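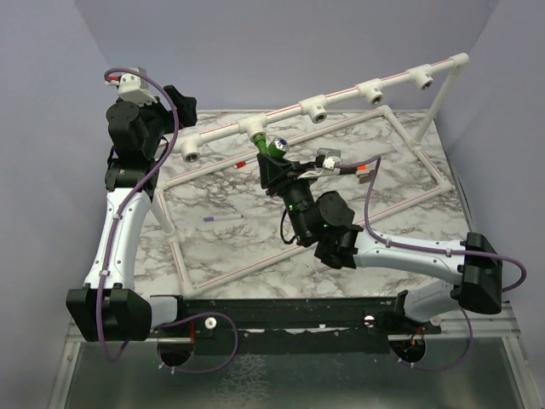

Bottle rack task, right arm keeps missing the second fitting

Reading time: 4 min

muma_bench
Posting this for our club's build team. The task is to pick up a bottle and bring it up under one of the openings on the raised pipe. Five openings, one elbow and four tees, and the one we practice on is the second from the left. The right arm does the bottle and the left arm stays parked up in the back corner. In teleop we can do it almost every time. When we play back the trained policy it gets close and then stops short or goes too far toward the back. Last night we ran 42 tries and got 10 good ones. Demo is in November so there is time, but I'd like to know if we should collect more data or change the rack.

tee_joint
What are you counting as good? Cap inside the opening, or just under it?

muma_bench
Cap has to go in. Under it counts as a miss.

oldsolder
I would change the rack before collecting anything. It only has the upright at the right end, and your bad fitting is way over on the free side. Push on the elbow with one finger and see how far it moves. Ours at Flultska sagged enough over a week that the early demos and the late demos didn't match. Put a second upright on the left.

gridlock42
Disagree. A sagging pipe gives you a height error. He said it stops short or goes too far back. That's depth, and you're looking at a white pipe over a white marble top with one small camera on the side of the gripper. I'd put colored tape around each opening and leave the rack alone.

oldsolder
It can twist too. The fittings turn on the pipe if they're only pushed together. Are they glued?

muma_bench
Not glued, just pushed on. We wanted to be able to move them.

oldsolder
There you go.

gridlock42
Could be both. Tape costs nothing though.

kestrel_lab
How are you gripping the bottle? With it tilted like that, a small change in where the fingers close makes a big change in where the cap ends up. We had the same trouble with the Magalhães kit last year. We marked the bottle and made every driver grab at the mark. That helped more than anything we did to the fixture.

muma_bench
Everyone grabs a bit differently. Three of us drove for the demos and I know one of us grabs a lot lower.

kestrel_lab
I'd throw out that driver's demos and retrain before you touch anything else.

tee_joint
I wouldn't throw them out. If the bottle starts in a different place on the day you'll want the variety. Just add more at the normal height.

kestrel_lab
Variety is fine once it works. It works one time in four right now.

gridlock42
Also tie down the purple cable on the right arm. It goes across the table and over the link, and if it pulls on the camera even a little, your view shifts. And clear the markers off the marble before you record. Pick one way for the table to look and keep it.

muma_bench
OK. The markers are left over from the sorting task, I'll put them away. We'll try the cable and a screw through each fitting first, then go through the demos.

oldsolder
And the upright.

muma_bench
And the upright, if we have pipe left.

muma_bench
Update. Screws in, cable tied along the link, second upright on the left. Same policy, no new data: 5 more good ones than before over the same number of tries. So the rack was part of it but most of the misses are still there. Going through the demos next.

kestrel_lab
Check the grip height first.

Recent threads
Elleo starter kit, which power supply?
How many demos is enough? We have 666 and it still drops the cup
Flultska spring meet, rules for two-arm teams
Cutting PVC square without a miter box
Swapping gripper fingers in the middle of a season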